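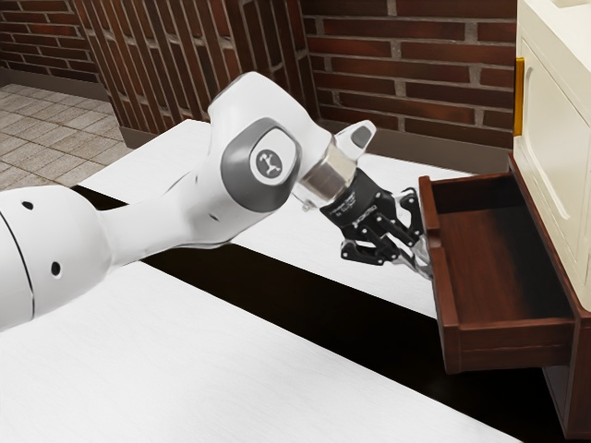 Home News Minutes Contact
Search this site...

Brundmont Health Board, minutes, August 30, 2018

I took the notes again, so blame me for the typos! We got going a bit late and approved the July minutes with one spelling fix.

Flu shots. The county is sending us 500 doses, and I asked whether we could hold two evening clinics at the Notelard building (parking is so much easier there). Everybody liked that, so I'm booking it.

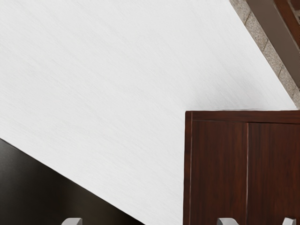 Well water testing

We've handed out around 300 kits and the lab is running behind. I moved that we extend the deadline by four weeks, and it passed. We also talked for ages about whether to mail the results or phone them in.

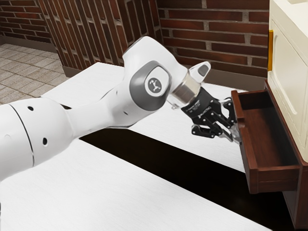 Sneha Bhatt said the mail is fine for clean results, but anyone with a bad one should get a call the same day. We all went along with that.

I'll write up a short script for the calls and send it out before the next meeting.

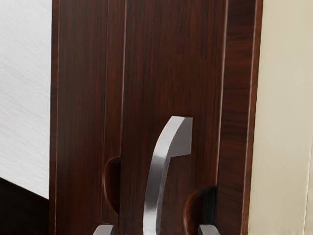 I also still need the Hitach Road addresses, so please email me those.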